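Speaker notes - "A robot walks to the front door"
Talk on the Laltulus open day, June 29, 2020

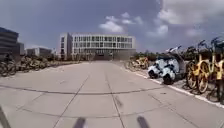
Okay, start easy. Say hi, ask who has been to a robot open day before, wait for hands. Then tell them why I went: Verberg had promised an outdoor run, and I'm a sucker for anything that leaves the lab.

The route first. It's a long straight stretch of concrete toward a white building, parked bikes down both sides. Sounds like nothing, right? I thought so too! Then the guide from Verberg started talking about joints between slabs, and curbs, and handlebars sticking out at chest height, and I looked at my own walk to work differently for a week.

(Pause here. Drink water.)

Curbs. The white painted edge on the right is a gift, because paint is easy to pick out. Shrubs are harder, they told us. Bikes are worst - thin frames, gaps you can see through, spokes. The yellow ones at least stand out. Ask the room: how would YOU tell a parked scooter from one that's about to pull away? Let them argue for a minute, it's always fun.

Now the demo itself. They did 8 runs while we were there. On three of them it stopped dead and had to be restarted, and the crowd clapped every time it got going again (people are so nice to robots). My favorite was run five, when it slowed way down for no reason any of us could see. The Harb engineer checked her laptop and said "shadow," and that was the whole explanation.

Mention the software briefly. Besura is the mapping part, and they said it had 70 hours of outdoor driving behind it since March. Don't go into the settings, I got lost in that last time and lost the back row too.

Questions I got at the last talk:
Does it work in rain? They said light rain, yes. I didn't see it.
Can it use the elevator? No. Someone holds the door and pushes the button - big laugh, move on.
Who can visit? Anyone who signs up. The list was capped at 1000 and it filled, so go early.

If there's time, tell the one about the kid who asked it for directions. If not, skip to the sign-up sheet by the coffee and thank the hosts.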